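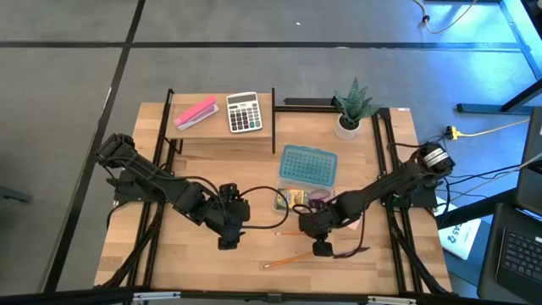 A butcher-block bench top with a light wood surface.

How to Sand and Oil a Butcher-Block Workbench

Updated May 14, 2020

A butcher-block top needs attention when water stops beading on it, when it feels rough, or when glue and pencil marks no longer wipe off. The job takes one afternoon of work plus drying time. These steps are for a bench. If the top is used for food, buy a finish labeled for that and follow the can.

What you need

Random orbit sander, or a sanding block
Sandpaper in 80, 120 and 180 grit
Card scraper or a stiff putty knife
Vacuum with a brush head
Mineral spirits
Bench oil, one 355 ml can
Lint-free cotton rags
Nitrile gloves, dust mask, safety glasses

We used Floser bench oil. Any wiping oil made for wood will do, but drying times differ, so read the label before you plan your day.

Step 1: Clear the top and check it

Take everything off that you can. Mask whatever is bolted down and has to stay. Run your hand over the whole surface and mark the rough spots with chalk. Look along the glue lines between the planks. A hairline gap can be left alone. If a gap is wide enough to take a fingernail, fill it with wood glue mixed with fine sanding dust and let it dry overnight before going on.

Step 2: Scrape off glue and paint

Hold the scraper at a low angle and push along the grain. Dried yellow glue usually comes off in flakes. If a drip will not move, lay a damp rag on it for a few minutes and try again. Do not dig at it with a chisel. A gouge takes far longer to sand out than a drip of glue.

Step 3: Sand

Start with 80 grit only if the surface is stained or dented. If it is just dull, start with 120. Keep the sander flat and moving, and overlap each pass by half the width of the pad. Tipping it to get at a stain leaves a dish that shows up as soon as the oil goes on.

Vacuum between grits. Coarse grains left on the surface will scratch under the finer paper. Finish with 180 and stop there. Going finer makes the top slick and the oil does not soak in as well. Ease the front edge by hand with a few light strokes.

Step 4: Wipe down

Vacuum once more, then wipe with a rag dampened with mineral spirits. Open a door or window first. The wet surface will show any swirl marks you missed. Sand those out now, wipe again, and let the top dry fully.

Step 5: Oil

Pour a small pool in the middle and spread it with a rag, along the grain. Keep the surface wet for about 15 minutes, adding more where it goes dull. End grain drinks a lot, so go over the ends twice. Wipe off everything that is left. Oil that sits on top turns sticky.

Wait 12 hours and put on a second coat the same way. Old, dry tops may want a third. Coat the underside too if you can reach it, or the planks may cup over the winter.

Rags

Oily rags can catch fire by themselves when they are balled up. Lay them out flat outdoors, away from anything that burns, until they are stiff. Then put them in the trash.

Upkeep

Wipe up water and coffee right away. Put on one fresh coat a year. We do ours in April, when the shop is warm enough to leave the door open.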